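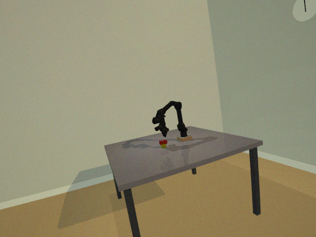
About Us

Skarna Swim School - Saltidville and Hurnevley

We teach people to swim. Babies, kids, teens, grown-ups who never got round to it. Started in a hired lane at the Saltidville baths, now we've got our own heated pool on Kristiansen Street plus two lanes at Hurnevley in the warmer months.

Natsumi Tsuchiya runs the place. Grew up on the coast, swam for her club, taught in council pools for years and got fed up with classes of twelve. So ours are four to a teacher, five at the very most for the older squads.

How lessons work

Classes go for 30 minutes. Under-threes need a parent in the water with them. Everyone else, parents on the benches please, not on the pool edge - teachers can't be heard otherwise. New kids get a free assessment first so we dont put them in the wrong level. Book that at the desk or by email, not through the app, the app still won't let you.

Pool is 28 degrees for squads, a bit warmer for the little ones in the mornings. Bring a towel, goggles if you have them, swim nappy if there's any doubt at all. We sell caps.

Adult beginners

Our favourite class, don't tell the kids. Oldest swimmer so far was 70 when she started and she does laps now before breakfast. Evenings only, lights down a little, nobody watching from the benches.

Fees and make-ups

Pay by the term. Miss one, let us know before 8 am and you get a make-up lesson. Make-ups don't carry over to the next term, sorry. Sibling discount is automatic, if it's missing from your invoice give us a yell.

Hurnevley lanes open again in September. Waitlist is at the front desk, or ring and ask for Natsumi, she's usually in the water untill noon so leave a message.

Parking round the back. Not in the bakery's spots.

Page updated 2025-04-28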